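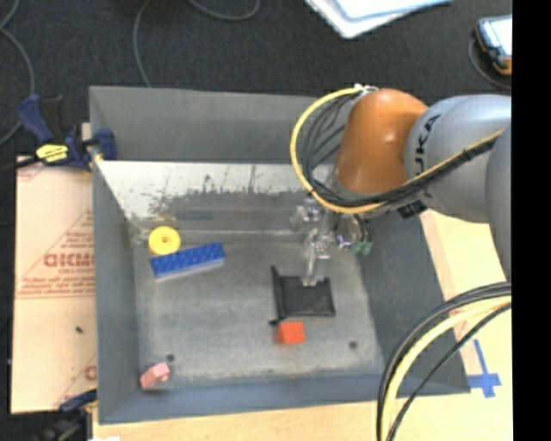
Slide 1. KUKA arm over the picking bin, gripper down at the black item.

Speaker notes, 2024-12-19
Samah Belkadi, Worunard. Slot is 20 minutes, leave time for questions.

Opening
Thank Takumi Kawaguchi for the invitation and the Onholm people for the room. The talk is on house rules for small picking cells. We wrote ours in June after the Gilbridge and Marras sites found they were doing the same job in different ways. The rules sit under the standards and the risk assessment. If a house rule and the risk assessment disagree, follow the risk assessment and tell me.

Fixing the bin
Point to the blue and black clamp at the top left of the bin, then the one at the lower left. Our rule says a bin is clamped before the arm is enabled, and the clamps are checked by hand at each shift change. A bin that has shifted a little makes every taught position wrong by the same amount. Clamp handles count as obstacles, so they go in the cell drawing with everything else.

Marks on the table
Blue tape cross, right of the bin. Tape is fine for a trial. Anything that stays longer than 2 weeks gets a proper mark and an entry in the cell log. Say what the mark is for in the log, in words a new person would understand. Marras had marks that only one shift could explain.

Cables and air lines
Go slowly on this one, it gets the most questions. Point to the yellow loop beside the orange joint and the black cables inside it. A loop needs enough slack for the full turn of the joint and must stay clear of the bin walls at the lowest pick. Run the whole range at reduced speed and watch the cables the entire time. Do it again after any gripper change. Green air fittings: isolate and vent before touching them, every time.

What goes in the bin
Yellow disc, blue brick, pink block against the wall, red block, flat black item. Mixed shapes are allowed in a trial if every item is on the item list. Parts resting against a wall are the usual trouble, so the list has a column for minimum wall clearance.

Records
The log at Gilbridge has 1,493 entries. Most are one line and that's enough: date, initials, what changed. Four fields are compulsory, the fourth being who checked it. Read out one good entry and one bad one (printed sheet, in folder).

Questions
Someone will ask about collaborative mode. Short answer: same rules, separate assessment. Copies of the house rules are on the side table. Takumi has the slides.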